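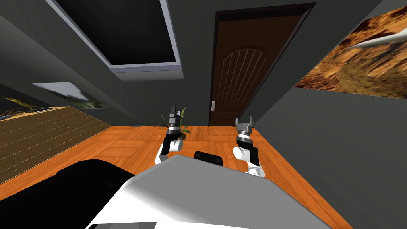

A wood floor asks for little water and much patience. In our apartment we made the mistake of washing the parquet every Saturday with a full bucket, and after one winter the edges of many pieces stood up. Now I sweep first, then I go over it with a cloth that is almost dry. Plants need more attention than the dirt does. A gray pot standing directly on orange parquet looks very nice, but if the pot sweats, the wood below it becomes dark and the mark stays. I put a cork mat under each of mine and lift them every month to look.

Small scratches

Rub a walnut half along the scratch, wait, and wipe with a soft cloth. For deeper ones I use the wax stick from Grulelo. Warm it in your hand first, press it in, and take off the rest with an old plastic card. Use 200 grit paper only if you plan to oil the place again. I did it once without oil and the spot was visible for a year.

Door knobs that turn loosely
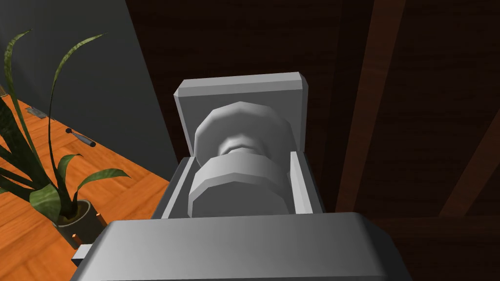 A round knob with a narrow neck.

Many knobs have a tiny screw in the neck. Tighten it a little, try the door, and tighten again. If your knob has no screw, look for a small hole and push a thin nail inside while you pull. Clean the spindle with a dry brush before you put the knob back. For squeaking I use one drop of Butum oil. Four drops are too many, they run down and collect dust.

A few habits for the hallway

1. Keep a stiff mat outside the door and a soft one inside. Sand is what scratches the floor most.

2. On herringbone, wipe along the length of the hall and change the water when it turns gray.
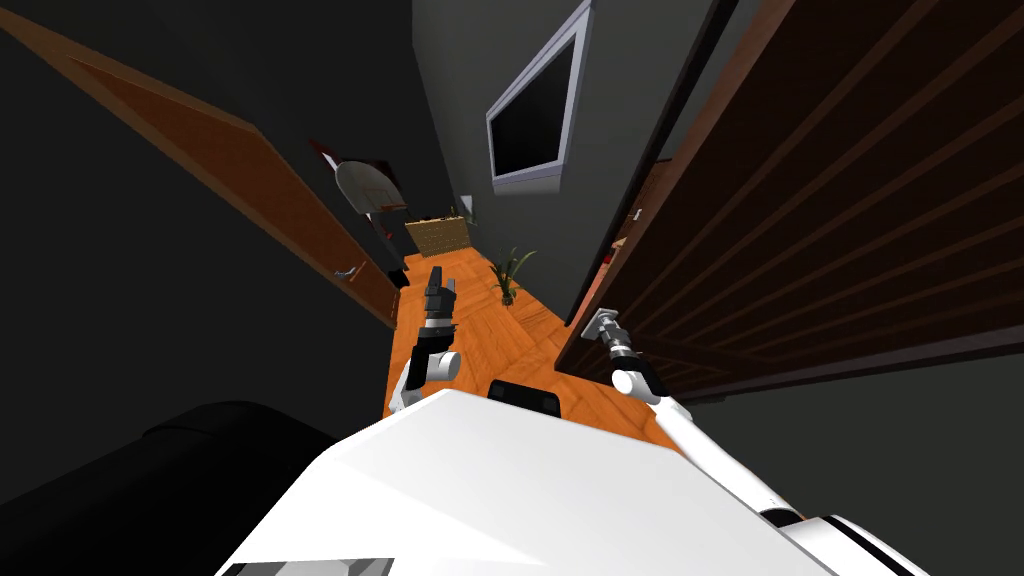 3. Glue felt under the shoe bench and the coat stand. Felt gets hard with time, so I change mine in May.

4. Do not use vinegar on an oiled floor.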